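Hiltel Handheld Gripper Program: Frequently Asked Questions on Site Rules and Recording Practice

Last revised 24 May 2023. Replaces the January edition.

Who has to follow these rules?

Anyone who records manipulation tasks with the Nukance paired handheld grippers, at a Hiltel site or at a partner site. The Sakai bench arm has its own rule set and is not covered. Where a partner site has stricter rules of its own, the stricter rule applies.

Is there a formal standard behind this document?

No. These are internal rules. General workplace safety law still applies in full, and nothing on this page overrides it. Questions about machine guarding go to the site safety lead and are outside the scope of this FAQ.

What has to be checked before the first recording of the day?

Both marker cubes must be seated with no play. Every marker face must be clean, flat and free of glare from overhead lamps. Finger travel is checked by opening and closing each gripper fully 4 times while watching the reading on the monitor. If the reading does not return to its closed value, the gripper is tagged and taken out of use. Do not re-zero it to get through the session.

How often are the grippers calibrated?

Every 40 hours of logged use, after any drop onto a hard floor, and after any change of fingers. Logged use is taken from the session records. Time on the charger does not count.

Can marker cubes be repaired on site?

No. A scratched or lifted face means the whole cube is replaced. Tape, ink and printed patches change the detected corner positions, and the error does not always show in the live preview.

What are the cable rules?

Cables on the operator must leave enough slack for full reach with both arms and must not hang where they can catch on a drawer pull or faucet handle. Cables on the floor are kept out of the walking path. Version 1 of the rules allowed taped crossings; the current version does not -- reroute the cable or move the station.

May other people be in the room?

Yes, provided they have signed the site consent form. They stay out of arm's reach of the operator and do not hand objects over during a recording. Visitors without a signed form wait outside until recording stops.

What objects may be used at a sink or vanity station?

Ordinary household items: cups, mugs, cloths, spray bottles, soap containers. Glass is not permitted over stone or ceramic. Spray bottles are filled with plain water only, to no more than 600 ml, whatever the original label says. Bottles that held bleach or ammonia products may not be reused, even after rinsing.
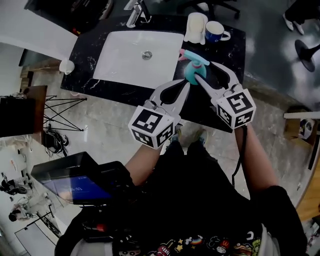
Trigger bottles are gripped by the body, below the trigger head. A grip on the head tends to rotate the bottle as it lifts, and a partly closed finger can press the trigger. Open the fingers wider than the body, lower them on both sides, then close. If a finger touches the bottle early and tips it, finish the motion, mark the take as a failed grasp and reset. Failed grasps are kept in the data set under their own label.

How long may one take run?

The limit is 59 seconds. Longer tasks are split at a point where both grippers are open and clear of all objects. The Hultlow upload tool rejects longer files without a warning, so check the duration before leaving the station.

How much rest does an operator need?

Operators stop when grip or shoulder fatigue affects control, and the session lead may also call a stop. Session targets are not a reason to continue -- short sessions are accepted and logged as normal.

What has to be reported?

Any pinched finger, any fall or trip, any liquid on a gripper or battery, and any recording of a person who has not given consent. File the report the same day. Recordings in the last group are locked from upload until the privacy contact has reviewed them.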